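Drillis 2 review: sorting hand-held gripper recordings
January 14, 2025

Drillis is a desktop program from Pirnia that takes recordings from hand-held grippers and turns them into training episodes for a manipulation policy. It recovers the camera path, measures how far the fingers are open, lines up the left and right hands, and cuts the result into episodes. I have used version 2 since October and have now put 2,426 recordings through it.

Installation is simple on Linux and a nuisance on Windows, where the video decoder has to be added by hand. The first calibration took around 20 minutes. After that the program remembers each gripper and does not ask again.

Tracking is the main reason to buy it. Of those recordings, 2,188 came back with a usable path on the first try. The older tool we used, Tredden, lost its place whenever the camera got close to a plain surface. Drillis still has trouble with white walls, but a patterned tablecloth gives it plenty to hold on to. Clear plastic is the weak spot. If a transparent box fills most of the view, the path drifts a little, and I have learned to check those by eye.

Matching two hands works well if both cameras see some of the same table. We had 792 two-handed recordings in the set, and the time offset was right in nearly all of them. When it is wrong, you drag one track against the other until the finger curves line up. That screen is the best part of the program – quick, clear and hard to break.

Finger width is less reliable. With soft pads and a soft package, the pads squash and the estimate comes out too narrow. There is a correction setting, buried three menus down. The manual gives it one line.

Automatic cutting I would leave off. It ends an episode when the fingers open, so a regrasp becomes two short episodes that are no use to anyone. Cutting by hand with the keyboard shortcuts is fast enough.

Export goes to the usual formats, and to Oral, the planner we run on the arms. The Oral export keeps the gripper frames in the right order, which Tredden never did. Exporting a full set ties up the machine, and there is no way to pause it.

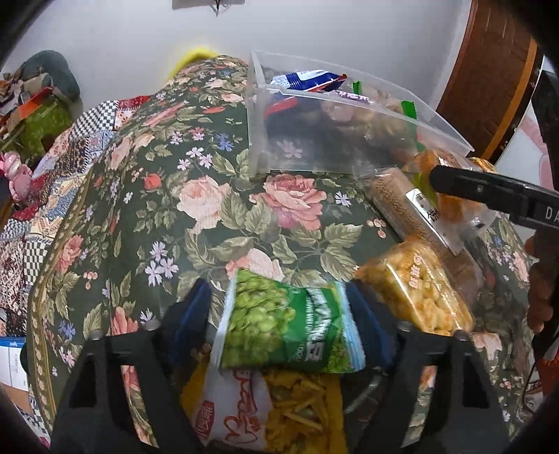 3 min read

Snack bags are a fair test for this kind of software. The green bag between the blue pads lies right over a yellow one, and the second gripper is working above the orange package at the same time.

Good: tracking, two-hand alignment, Oral export
Bad: finger width on soft items, automatic cutting, no pause on export
Rating: 4 out of 5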